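How to check a tidy-up success rate before you believe it

Most papers on household robots now carry a table with one number in bold. The robot tidied the living room, the number is high, and the reader is expected to move on. I have spent too much of this year trying to repeat results like that, and I no longer move on. What follows is the routine I use for checking a claim about a robot picking things up off the floor and putting them where they belong. It needs the published recordings, a spreadsheet and a good deal of patience. You don't need a robot until step 5.

I'll use the Skirisari method as the running case, partly because the authors released their recordings and partly because it is the one I get asked about. In short, Skirisari learns from people steering the robot by remote control. It watches the head camera, guesses which object on the floor is out of place, and picks a reach for one arm or both. The training set is called Tisier and holds 3951 recorded attempts. The paper says the method copes with objects it has never met. That may be so. Let's see what it would take to show it.

Step 1. Find out what counts as an attempt

Read the appendix before the results. You want the moment at which the clock starts and the moment at which it stops. In some papers an attempt starts when the robot is switched on. In others it starts when the hand is already close to the object, and all the walking and looking has been quietly left out. These are different experiments and their scores can't be compared.

Write down the rule in one sentence of your own. If you can't, write to the authors. I did, and Jasper Van Damme replied the same week with a clear answer: a Skirisari attempt starts with the robot standing still, hands open, target somewhere in view. I was pleased with that. It should still have been in the paper.

Step 2. Throw nothing away

Download the whole of Tisier, including the folder marked as rejected. Rejected runs are where a weak method hides. Common reasons given are "operator error" and "sensor fault", and both can be perfectly fair. They can also be a polite name for the robot missing.

Go through them and put your own label on each before looking at theirs. Where you disagree, keep both labels in separate columns and work out the score twice. If the headline survives your stricter version, good. If it falls by a lot, you have learned something the table didn't tell you.

Step 3. Draw a sample and fix it

You won't watch every recording, and you shouldn't pretend you will. I draw 500 at random, save the list, and don't touch it again. The temptation is to swap out a dull clip for a more telling one. Don't. Once you choose clips by how they look you are making the same mistake you are trying to catch.

Two people should label the sample separately. Nataša Milošević did the second pass on mine, and we disagreed most often on cushions. I had been marking a cushion as tidied when it left the floor. She wanted it on the seat and staying there. Her rule was better and I redid my half.

Step 4. Look at the starting view

For every attempt in the sample, open the first picture from the head camera and look at it before playing anything. At this stage you are asking what the robot has to choose between, and how hard the choice is. I record the following, one column each:

Which loose items are on the floor
Whether any of them touches furniture
Whether they differ in size, or only in colour
Whether the floor has a pattern
Whether the hands are in view, and open or closed
Whether the robot throws a shadow on the floor

The patterned floor matters more than I expected. A method that finds objects by their edges can be upset by stripes, and a plain test floor will never show you that. Shiny things are worth a note too, for what the light does to them. And large soft items leaning on something are a different job from small flat ones lying alone, even when a paper files both under "pick".

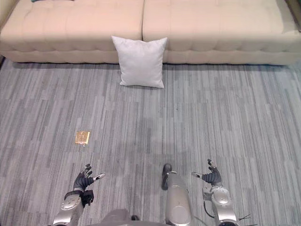

Starting view, head camera: white pillow against the sofa base, small gold square on the striped carpet, both hands open.

I like starting views of this sort because a single score hides so much of them. A pillow can be grabbed badly and still come up. A small flat thing on carpet gives the fingers very little to get under, so a clumsy grip has nowhere to hide. If a paper pools the two kinds of object, ask for them apart. When I split Skirisari's results by shape, the pillows carried the average and the flat items did not look like a solved problem.

There is also the matter of which item is meant. The instruction file should say. If it just says "tidy up", then picking either one could be scored as correct, and a robot that always goes for the biggest thing will do nicely without understanding a word.

Step 5. Run a stupid rival

If you do have a robot, or a decent simulator, write the simplest rule you can think of and test it on the same starts. Mine was: go to the largest loose object, close both hands, lift. Abbasi, the comparison method in the original paper, is older and was tuned for a different body, so beating it says little. The stupid rule is the one to beat.

Use the same scoring as step 1 and the same labels as step 3. Report both scores with their spread over repeat runs. Two repeats is not enough for this, whatever the paper did.

Step 6. Change one thing

Pick a single detail and alter it. Turn the rug so the stripes run the other way. Swap the pale pillow for one near the colour of the carpet. Move the small item closer to the furniture. Run the full set again. A method that has learned what a pillow is should shrug this off – one that has learned this pillow on this floor won't.

I haven't finished this step for Skirisari. The rug tests are done and the drop was small, which I admit surprised me. The colour tests are waiting on Kulel, our simulator, where soft cloth still passes through solid furniture now and then and spoils the run.

What to write down at the end

Give the strict score, the lenient score, the stupid rival's score, and the list of starts you used. Put the disagreements between labellers in a file next to them. If the authors changed anything after you wrote to them, note which release you checked. Mine was the one dated December 20, 2022; the release from September uses a looser rule for cushions, so please don't mix the two sets of labels.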